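The Nunulach Harbour Club is pleased to confirm that its Goalkeeper has agreed to remain at Dramarport for a further three seasons.

The Goalkeeper has represented the Club on 36 occasions. Supporters will recall that on the first of these the sea came over the north wall during the second half, and that play continued.

Negotiations began in April and were conducted by letter, at the Goalkeeper's request. The Club offered an increased wage, a house on Morsy Road and a parking space. All were declined. The Goalkeeper asked instead that the lamp above the players' entrance be left burning at night, including in the summer, when there are no matches. The Board considered this at two meetings and found no rule against it.

It is a matter of record that the Goalkeeper has not been seen to arrive at the ground. Visiting clubs have raised the point with the league. The league has replied that a player need only be present at kick-off, and in this respect the Goalkeeper's conduct has been faultless.

The Club notes the interest shown by Vullis, whose representatives waited at the ferry for six days with an offer in a sealed envelope. They were given tea - and, on the last evening, blankets.

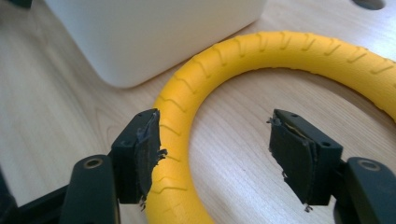 The new agreement was signed on 17 August 2024. The signature was found on the page in the morning, and the ink has since been accepted by the league as ink.

Season tickets are on sale from the office. The ground holds 4000, and those seated behind the north goal are asked once again not to call out to the Goalkeeper by name. The lamp will be lit this evening at dusk.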